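A thread on moving into a flat with a very small kitchen, seven weeks in

1/ Right, a few of you asked how it's going since I left the house in Bretevach for what the agent called a "compact galley". Kettle's on, so here goes.

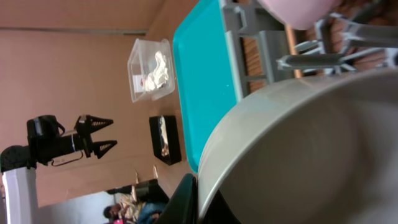 Big grey bowl, turquoise tray. 

2/ First thing I learned: I owned far too many pans. I moved in with three frying pans and I use one. The other two went to Kenji, who has a proper hob and actual cupboards, the lucky so-and-so.

3/ Second thing: the oven is tiny. My old roasting tin doesn't fit. I found this out at half six with a chicken in it and people coming at seven. We had beans on toast and a very late chicken.

4/ Spices! I had 34 jars. Some of them were older than my nephew. I sniffed every single one on the floor of the hall and kept the ones that still smelled of something. Sneezed for an hour.

5/ Cumin, smoked paprika, cinnamon, bay, chilli flakes, oregano. That's pretty much how I cook anyway. If a recipe wants sumac I borrow it from Filippos downstairs and pay him back in soup.

6/ Shopping has changed more than the cooking. No big weekly shop any more, there's nowhere to put it. I walk down to Sarantis most evenings and buy what I'm going to eat. Costs a bit more per carrot but I've thrown away hardly any food this month.

7/ (Except the celery. I have never finished a celery in my life and I don't think this flat is going to change me.)

8/ Freezer is one drawer. ONE. Currently: peas, half a loaf, ice, and a tub I didn't label that could be stock or could be pear purée. Will report back.

9/ Things I miss: the big table, the window over the sink, being able to have two people in the kitchen without one of them having to reverse out.

10/ Things I don't miss: the cold floor, that drawer that jammed on the potato masher, and hoovering 100 square metres on my own.

11/ Somebody asked about one-pot dinners. My most cooked one is onions, tin of tomatoes, tin of chickpeas, big handful of spinach, lemon at the end. Takes 29 minutes if I don't answer the phone. Egg on top if it's been a long day.

12/ Next job is getting a shelf up over the fridge. Spyros says he has a drill and a free afternoon. He has said this twice now, so Spyros, if you're reading, I've bought the brackets and there's cake.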